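**Countertop sealing: schedule change at Birkstead and Lolercombe**

Oct 23, 2020

The Birkstead and Lolercombe kitchens move to a single sealing schedule in January. Until now Birkstead resealed its stone counters every year and Lolercombe only on request, and the maintenance log has gaps for both.

Test before sealing. Put a teaspoon of water on the stone and leave it for 15 minutes. If the stone darkens under the water, it needs sealer. If it does not, record the result and skip that section. Sealer applied over stone that will not absorb it dries as a haze and has to be buffed off.

Application notes:

- Clean with a pH-neutral product. Vinegar and lemon cleaners etch marble and limestone.
- Keep the room at 60 degrees or above.
- Wipe off excess before it dries. The Fahmy sealer held at Skaltavthorpe sets faster than the old stock.
- Keep food and standing water off the surface overnight.

Marble-patterned laminate and other nonporous tops are outside the schedule. They take no sealer and need only mild detergent and a soft cloth. Check the underside or a cutout edge if the material is in doubt, as the printed face can pass for stone. Record the material on the room sheet. 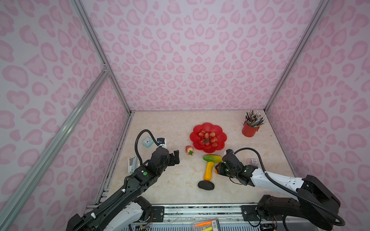

Marble patterning in beige tones.
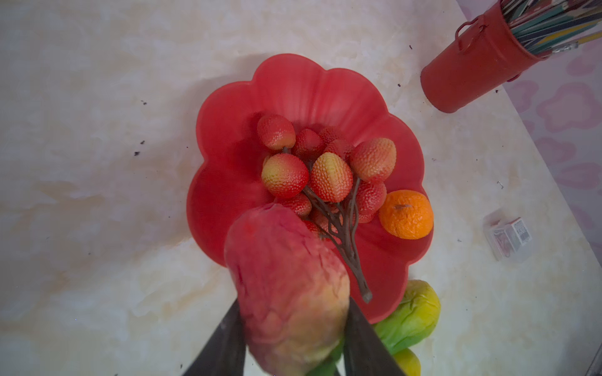 **Storeroom stock**

Skaltavthorpe holds 56 bottles of sealer. Requests go on the usual form, with the room number and the water test result. Opened bottles should be dated on the cap and returned upright.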